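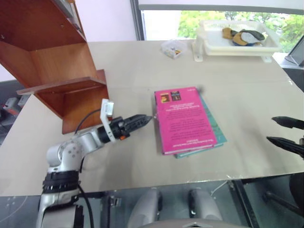 Kolář, writing to the Jestau catalog desk in May, asked why paperback books of different sizes should be stacked flat before shelving when most home guides tell readers to stand them up at once. The question is answered in the second edition of the Jestau Tabletop Sorting Guide, released today.

Reading time: 2 min

The guide covers small household collections of up to 1,000 volumes. It sets out a method for clearing a work surface, grouping books by trim size, and returning them to open shelving. The first edition dealt with shelved books only. The second adds 12 pages on the sorting table itself.

Under the revised method, books are laid flat in short stacks with the larger format at the bottom. The lower cover then remains visible along at least one side, and the stack can be lifted from beneath without bending the upper book. Stacks are kept near the center of the table – never against the edge nearest the shelf – so that both hands can reach them.

Back covers may face up during sorting. The barcode area is usually found there, and a collection can be checked against a list before anything is shelved. Readers who do not keep a list may skip this step.

Small items are handled separately. The guide recommends a clear lidded or open box for loose parts and a raised tray for gloves and cloths, both placed at the far side of the table. Shelf units with a projecting lower board should be positioned before sorting begins, as the board reduces usable table depth.

The method was tested by Kullamier on 438 books from the Plirkton reading room. Stacks were limited to 10 volumes. Kullamier reported fewer creased corners with flat stacking than with upright sorting, and recommended a lower limit for oversized paperbacks. That recommendation appears in the new edition as a table of stack heights by format.

The second edition is available in print from Jestau. Owners of the first edition can request the added pages as a separate insert. Orders received before noon are shipped the same day.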